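第七讲 夹爪怎么比:从门把手说起

课程讲义,2021年7月20日整理

各位同学,上一讲我们把手臂的运动学讲完了,讲得有点赶,课后不少人来问雅可比矩阵那一页,我已经把推导补在附录里,大家有空慢慢看。今天换个轻松一点的题目,聊聊手臂末端那一小块东西。我一直觉得夹爪这个话题在课本里受了委屈,往往半页就带过去了,可是真到实验室里,大家吵得最久的常常就是它。

这学期我们手上有两种夹爪可以比较。一种是Urska,平行两指,指面宽,外壳方方正正;另一种是Flatard,手指短一些,指尖做得薄,容易伸进窄缝里。控制器统一用Orlandini,两边的接口一样,换夹爪的时候只要改一个配置文件就行,不必重新编译(去年的同学听到这里应该会很羡慕)。仿真任务集叫Kulline,里面有抽屉、柜门、水龙头,今天只讲门。

为什么挑门呢?抓一个杯子,抓住了就算大半成功;门把手却是固定在门板上的,门板又绕着铰链转,手一旦夹上去,手臂、夹爪和门就成了一条闭合的链。夹得太紧,位置误差没有地方去,全变成内力;夹得太松,把手一转就滑脱。夹爪的长处和短处,在这种任务里会暴露得特别清楚,比看产品手册管用多了。

先看双臂同时面对两扇门的情形。读图的时候,请把注意力放在两只夹爪和各自那根把手的相对位置上。
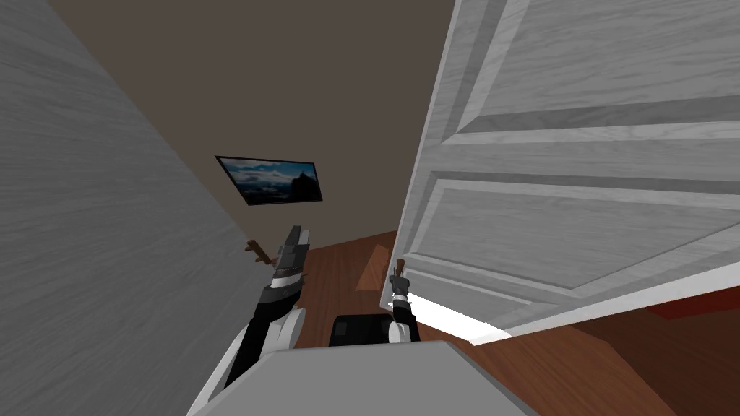
图7-1 双臂开门任务(仿真画面)。右侧夹爪夹住白色门板上的拨杆式把手,左侧夹爪紧邻灰色门上的把手。

右臂的情况比较好理解:短手指夹着把手,接触已经建立,接下来要讨论的是沿门板圆弧走的时候,夹爪该不该允许一点点转动。我的建议是允许。大家可以在Orlandini里把绕指面法线方向的刚度调低,再跑一遍,看看内力曲线有什么变化。调的时候一次只动一个参数,我知道这话我每一讲都说,可是每年交上来的作业里总有人同时改了三四个,最后自己也说不清是哪个起了作用。

左臂这边更值得多想一会儿。夹爪就在把手旁边,手腕姿态、手指开口方向和门面的距离,这三件事是互相牵扯的。外壳方正的夹爪贴近门面时,棱角很容易先碰到门板,指面反而够不着把手。遇到这种情况,可以先把腕部转一个角度,从把手的自由端接近,也可以干脆换薄指尖的型号。哪一种好,不要急着下结论,让数据说话。

再说说相机。像图中这样的视角,手臂和敞开的门板都会占去不少画面,把手又小,检测算法常常在最后一段距离里丢失目标。我们试过把丢失前的最后一次估计保留下来,靠手臂里程推算着往前走,效果还可以,只是门若在中途晃动,这个办法就不灵了。想做腕部相机对比的同学,可以把它当作选做题。

下面给一点参考数据。用默认参数,助教组在Kulline里把开门任务跑了4000次,其中失败553次。失败的记录里,有159次是夹爪外壳先与门板接触引起的,其余的原因请大家自己去日志里翻,分类标准由各组自定,但要在报告里写清楚。这些数字是两种夹爪合在一起的,我故意没有拆开,拆开以后的样子正是这次作业要问的。

作业安排

每2人一组,自由组合,找不到搭档的同学在课程页面留言。

必做:两种夹爪各选同一扇门、同一组初始位姿,比较接近、夹持、拉门三个阶段的失败情况,附上力曲线。

选做:改变相机位置,讨论遮挡对接近阶段的影响。

报告九月开学后第一次课上交,纸质和电子版都可以。仿真跑得慢的同学请把渲染关掉,只在需要截图的时候再打开,能省下不少时间。日志请连同随机种子一起保存,少了种子,我这边复现不出来,就只好请你来办公室当面再跑一遍了(也欢迎,茶是有的)。

下一讲讲接触力的估计,请提前读教材第八章前两节,第三节的证明可以先跳过去。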